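Cómo aprende un robot a usar un trapo

Coger un trapo parece muy fácil. Lo agarras, lo escurres un poco y ya está. Para un robot es una de las tareas más difíciles de la casa, y en el laboratorio Nondelum llevan tiempo estudiando por qué.

Piensa en una taza. Si la mueves de sitio, sigue teniendo la misma forma. El robot puede aprender cómo es una taza y reconocerla después. Un trapo cambia de forma cada vez que lo sueltas. Puede quedar doblado, hecho una bola o estirado, y casi nunca cae dos veces igual.

Los científicos llaman a estas cosas «objetos deformables». La ropa, las cuerdas y las bolsas también lo son.

Clementina Rebelo y Tülin Dağdelen, dos investigadoras del laboratorio, querían saber si un robot podía aprender a coger telas mirando muchos ejemplos. El método se llama aprendizaje por imitación. Una persona guía los brazos del robot y hace la tarea con ellos. Mientras tanto, el ordenador guarda dos cosas: lo que ven las cámaras y cómo se mueve cada articulación. Después, un programa busca qué tienen en común todas esas grabaciones. 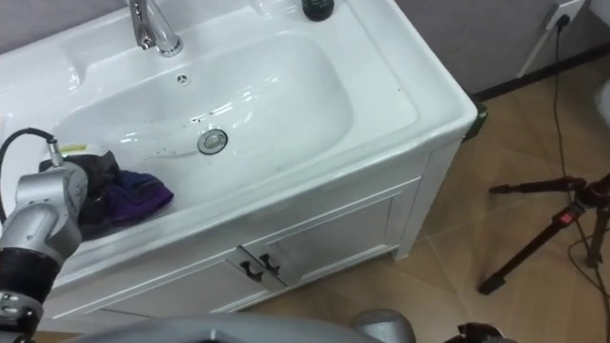 El lavabo es un buen lugar para practicar porque tiene varias dificultades juntas. Las paredes de la pila son curvas, así que el brazo tiene que bajar inclinado para no chocar con el borde. Además, la superficie blanca brilla con las luces, y los reflejos pueden confundir a la cámara. Una tela oscura se distingue bien del fondo, pero sus pliegues se ven peor – y el robot necesita encontrar un pliegue para agarrarla.

Primero probaron con 200 ejemplos. El robot se acercaba a la tela, pero muchas veces cerraba la pinza demasiado arriba y no cogía nada. Luego usaron 2.000 ejemplos, grabados en 5 lavabos distintos. Con ese segundo grupo falló mucho menos, también en un baño que no conocía, el de la casa de pruebas de Seixas.

Las investigadoras descubrieron otra cosa. Los ejemplos en los que la persona se equivocaba y volvía a intentarlo eran muy útiles. Con ellos, el robot aprendía qué hacer cuando la tela se le escapaba.

Todavía le cuesta coger dos telas que están una encima de otra. A veces las levanta juntas, como si fueran una sola. En eso trabajan ahora.

Palabras para recordar
Articulación: la parte del brazo que se dobla o gira, como tu codo.
Pinza: la «mano» del robot.
Deformable: que cambia de forma con facilidad.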